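Podari loue ses pinces instrumentées au mois : ce que couvre l'abonnement

Collecter des démonstrations de manipulation sans robot, chez l'habitant, puis livrer des trajectoires exploitables pour l'entraînement d'une politique : l'offre de Podari tient dans une valise et un contrat mensuel. Waqas Cheema en dirige la partie technique. Nous l'avons interrogé sur le matériel, le contrôle des données et les limites du service.

Le kit repose sur une pince tenue à la main, à deux doigts articulés, avec une caméra solidaire du corps. L'opérateur exécute la tâche lui-même ; la position de la pince, son ouverture et la vidéo sont enregistrées ensemble. « Le client ne nous achète pas une pince, il nous achète des séquences synchronisées », précise Waqas Cheema. « Le matériel change selon les contrats. Nous intégrons des dispositifs de plusieurs fournisseurs et nous gardons la même chaîne de traitement derrière. »

Cette chaîne, baptisée Wonov, reconstruit la trajectoire à partir de l'image et de la centrale inertielle. Elle rejette les séquences dont la localisation décroche. Le taux de rejet annoncé est de 8 % en intérieur, hors pièces très sombres. « Les grandes surfaces blanches nous coûtent cher. Un mur nu, un drap uni, et il n'y a plus assez de points d'accroche. Un logement meublé, avec des textiles à motifs et des objets partout, se traite mieux qu'un laboratoire propre. »

Les sessions se déroulent donc dans des logements ordinaires. Un opérateur formé produit environ 70 démonstrations par demi-journée sur des tâches courtes : ramasser un emballage, déplacer une brique de lait, plier un tissu. Le contrat de base en prévoit 500 par tâche, réparties sur plusieurs pièces. Interrogé sur ce volume, Waqas Cheema reste prudent : « C'est un point de départ pour une tâche de saisie simple. Pour du pliage, c'est insuffisant, et nous l'écrivons dans le devis. »

Le choix des objets fait l'objet d'un protocole séparé. Les emballages souples posent les difficultés les plus fréquentes : le plastique froissé change de forme à chaque contact et masque souvent ce qui se trouve dessous. « Un client, Melteck, nous avait demandé uniquement des boîtes rigides. Son modèle saisissait très bien les boîtes et rien d'autre. Il est revenu pour un deuxième lot avec des sachets, des sacs et des papiers. »

Sur les doigts, il insiste sur l'usure des patins, dont la texture conditionne l'adhérence. Podari les remplace toutes les 38 heures d'utilisation effective, comptées par le boîtier. Les vis de pivot sont contrôlées à la même échéance. « Si le jeu augmente, l'ouverture mesurée ne correspond plus à l'ouverture réelle. L'écart est faible, mais il se retrouve dans les données, et aucun filtre ne le corrige après coup. »

L'étalonnage se fait sur place, au début de chaque session et après tout choc. Il faut ouvrir la pince à fond, la fermer à vide, puis décrire une boucle lente au-dessus du sol. L'opération peut être refaite par l'opérateur seul. Le logiciel bloque l'enregistrement si l'étalonnage n'est pas valide, une contrainte que certains clients ont demandé à lever. Podari a refusé.
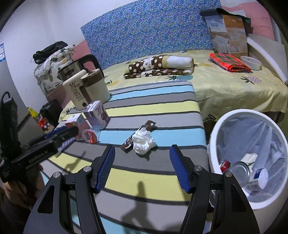 Doigts ouverts au-dessus d'un tapis rayé : un emballage de barre chocolatée et un sac plastique froissé au sol. À gauche, un second dispositif marqué « GenRobot AI ».

Reste la question du transfert. Une trajectoire humaine n'est pas toujours réalisable par un bras : portée, vitesse, collisions du coude. Wonov propose un filtre cinématique pour les bras les plus courants, fourni en option. L'intégrateur Khattak, qui l'utilise depuis novembre, a demandé l'ajout de ses propres limites articulaires. Elles se déclarent désormais dans un fichier de configuration.

Les visages et les documents lisibles sont floutés avant livraison, et les occupants signent un accord par logement. Les inscriptions figurant sur les produits sont conservées, sauf demande contraire. « Pour un modèle qui doit distinguer deux paquets, l'étiquette compte », indique Waqas Cheema.

La version bimanuelle est proposée sur devis. La synchronisation entre les deux pinces y est assurée par câble ; la liaison sans fil reste à l'essai, et Waqas Cheema ne donne pas de date de disponibilité.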